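Search posts
Enter keyword

September 2, 2019

A long one today, friends, so get a drink. I promised I'd write up how we are planning the spending on the two-arm bench at Maston, and I keep getting the same messages from people with a small lab and a smaller budget, so I'll put it all in one thread.

First thing: we priced the arms and stopped there. Please don't do that! The Sesden quote looked wonderful until we added mounting plates, rail, spare cable, and the walls. Our list ran to 122 lines in the end, and the arms took up 2 of them.

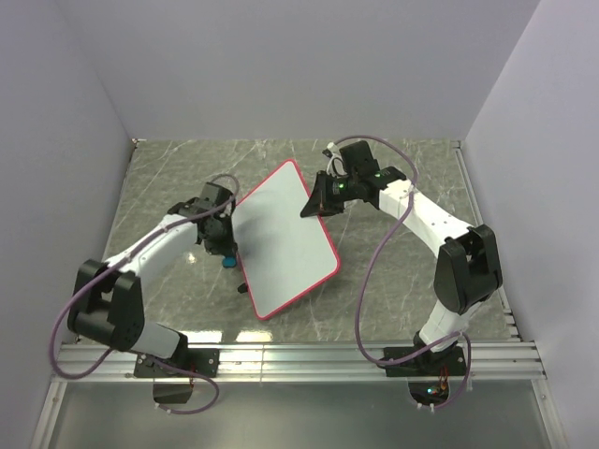

Krishnan

Cable gets its own line now. I used to put it under "misc" and then go begging in October, when the money is gone. You want enough length for the elbow and wrist to move freely, plus a spare of every single run, and the connectors too (they are cheap until you need one overnight).

Things to handle belong in the plan as well. We keep over 55 small items in the budget – whiteboards, toys, clips, tape – and I love this part of the list, it's like shopping for a very picky toddler. A white board with a red edge and a little blue bone are on the bench at the moment, and neither one made a dent in the total.

Grippers, now. The fingers wear, so ask what a replacement pair costs before you sign anything, and ask how long it takes to arrive. Ellik gave me a lead time in writing, and I moved a whole chunk of money forward on the strength of that one email.

And leave something for lighting. A glossy tabletop throws the ceiling lights right back at a wrist camera, and I would much sooner have paid for a matte top at the start than be pricing diffusers now.

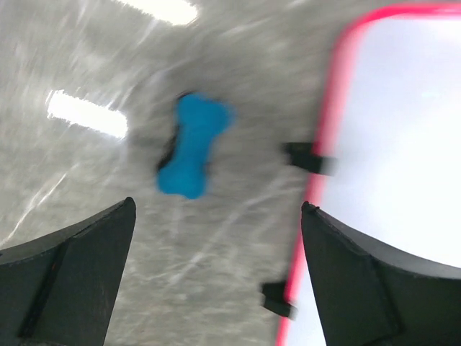 Maston Bench Group: Do you budget for a second spare gripper, or just share one between both arms?

Good question! We share one for now and I've penciled in 2 for next year, if the Sesden service plan comes in where I hope it will. I'll post the sheet once I've tidied up the column names, they're a bit embarrassing.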